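Washing a secondhand wool cardigan without wrecking it?

Posted in Clothing and Mending

Hi all! I've gone a bit mad for secondhand knitwear since moving to Grernley (the winters are no joke) and my wardrobe is now mostly other people's old jumpers. I love it. My latest is a big soft cardigan, dark green, $18 from the Stollton market, and the care label has been snipped out. The seller thought it was "mostly wool" and that's all I know.

It smells like a cupboard and the cuffs are a bit grey. I'd like to wash it at home if I can, as the closest dry cleaner is in Morin and they take ages. I have a front loader with a wool cycle but I've already shrunk one jumper this year and I'm not keen to do it again. Handwash? Machine? And how do you dry something this heavy in April when nothing on the line dries anyway?

Lornelle78

3 replies

Noémie Cloutier

Oh, lovely find, and please do wash it at home! I've been doing my own woollens for years and it's one of my favourite jobs.

Treat it as pure wool, whatever the seller said. Fill a laundry tub or the bath with lukewarm water, the sort you'd happily leave your hands in, and swish in a capful of wool wash before the cardigan goes anywhere near it. Do up the buttons first and turn it inside out. Then push it under and leave it alone for 15 minutes or so. No rubbing! Rubbing and sudden changes of temperature are what felt it. For the cuffs, put a drop of wool wash straight on the grey bits and press it through with your fingertips.

Rinse in water of the same temperature, twice if it still feels slippery. Lift it out with both arms underneath, like a sleepy cat, because a heavy knit full of water will stretch under its own weight. Then lay it on a big towel, roll the whole thing up like a Swiss roll and kneel on it. You'll be amazed how much comes out. Swap to a dry towel and do it again if you have the patience.

Dry it flat, always flat. Before you walk away, take a few minutes to lay it out properly: side seams straight, front bands lined up, sleeves a little out from the body so the underarms get some air. A checked knit is a gift at this point, as you can follow the pattern and tell straight away if one side has been pulled longer than the other.

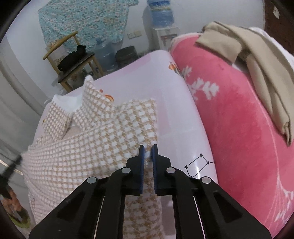
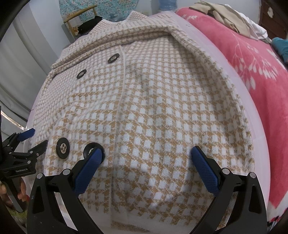 Can I use ordinary laundry powder if I don't have wool wash?

I'd leave the powder in the cupboard for this one, as most of them are too alkaline for wool and a lot have enzymes that go for the fibres. A small squirt of plain baby shampoo does a good job, and it's cheap. Just go easy or you'll be rinsing until dinner.

As for drying in April, I put mine on a mesh rack over the bath with the window open a crack and a fan going. Turn it over the next morning. A thick one takes me two days, sometimes three, and it's worth every minute for how it feels afterwards.

One more thing! If the cupboard smell hangs on after the wash, air it in the shade on a breezy afternoon, laid over the rack and brought in before the dew. That has fixed every musty cardigan I've owned except one that had lived with mothballs, and that one took most of a summer.

gum_boots

Wool cycle, cold, done. Never had a problem. Keep the spin down to 400 though, my daughter left it on the default and we now own a very nice tea cosy.

Lorne Simard

I agree with Noémie on nearly everything, but I'd add a cold step at the start. Anything secondhand goes into a sealed bag and into my chest freezer before it touches the wardrobe. Clothes moths are a real pain to get rid of and you won't see the eggs. I leave things in for two weeks, let them come back to room temperature still in the bag, and then wash.

Also check the buttons. Old leather or wooden ones don't love a soak, so I snip them off and sew them back on after. It's a good chance to do them up with stronger thread.

For the pilling, get a cheap fabric comb. I bought mine at Lallby and it's still going strong. Only use it once the cardigan is completely dry, with the knit flat on a table, and use short light strokes in one direction. Mine looked years younger by the time the kettle had boiled – very satisfying!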